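Why do streets crack?
Kinnear Kids Science Page, Jan 18, 2019

Look down next time you walk home. Concrete roads seem solid, like one giant rock. But they move! Only a tiny bit. Too slow to see.

Concrete is sand, small stones, water and cement powder. Mix, pour, wait. Gets hard in a day or so, keeps getting harder for weeks.

Then the sun comes out. Warm concrete swells, cold concrete shrinks. Day, night, day, night. Somthing has to give. Crack!

Heavy stuff pushes on it too. A big car can weigh 2000 kilograms, all of it sitting on 4 patches of rubber.

Find the strip that runs across the road near the parked car, in both pictures:

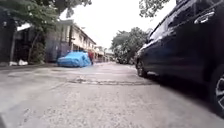
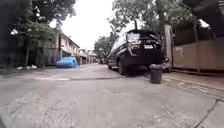 What are seams for?

Builders often leave lines in the concrete on purpose. Gives the slab room to grow and shrink, so the cracks go where they want them. Old cracks can get filled in too, thats called a patch.

Try it: press mud flat on a plate, leave it in the sun for 2 days. Draw a line across half of it first. Which half cracks more?

Stay on the sidewalk when your crack hunting. Grown-up with you please.

Next: puddles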